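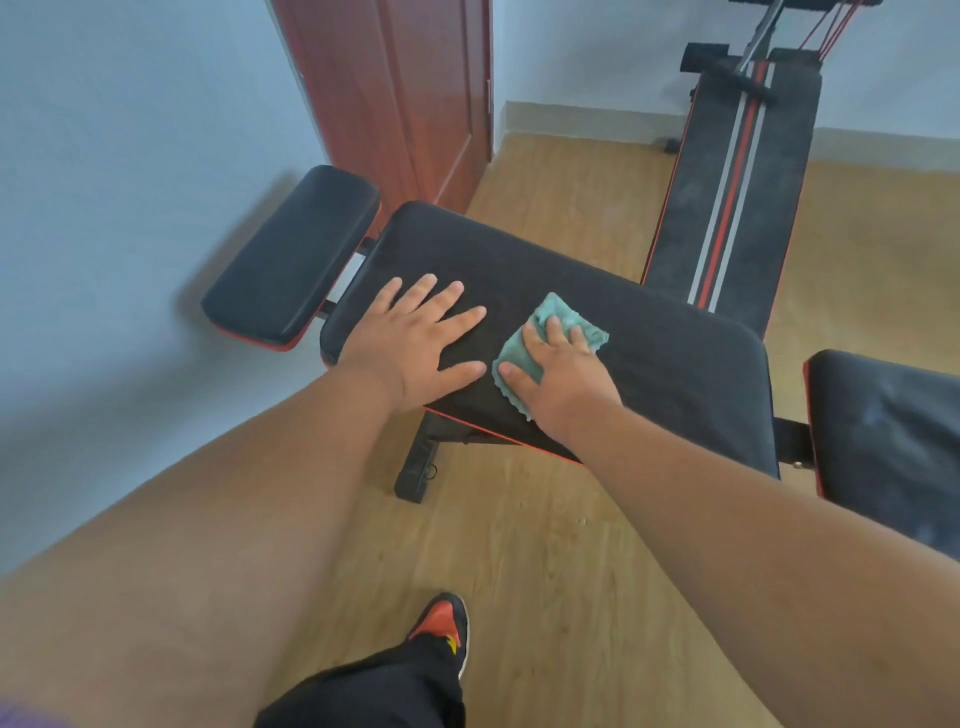
A folded microfiber cloth on the main pad of a black bench with red trim.

The bench is the part of a home gym that gets touched most and cleaned least. Sweat dries on it, chalk settles in the seams, and by April the black upholstery has gone gray in streaks.

Use a damp cloth with 2 drops of dish soap, and hold the pad steady with your free hand. Start with the big cushion, then do the smaller ones. Skip bleach. It cracks vinyl.

Trodik sells replacement pads for most of its benches, but a full set costs $264. A Saturday wipe-down takes five minutes.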